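drawat_40
Anyone run one of those glass and stainless cabinets with the wire racks? Mine's a Besnard, came with the place. Rails get a film on them no matter what – wiped it Sunday, streaky again by 4. What do you use
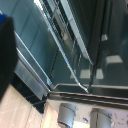 rack, rail and glass

tamsin_e
Vinegar and water, microfiber. Take the rack out first or youre just pushing crumbs around.

ibsa.e
Disagree on vinegar. Dish soap, rinse, dry right away. Streaks are from letting it air dry

tamsin_e
Been doing vinegar 2 years, no streaks – maybe its your water

drawat_40
ok will try soap first. Mixing it in this, plain red plastic, hope it doesnt scratch teh table

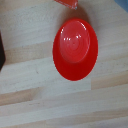
Can you use the same cloth on the rails and the glass?
Better to keep a separate one for the glass, grease from the rails smears.

ilgin
+1 to soap. Old toothbrush for the rail grooves

Contact | Copyright Sokport Forums | Back to top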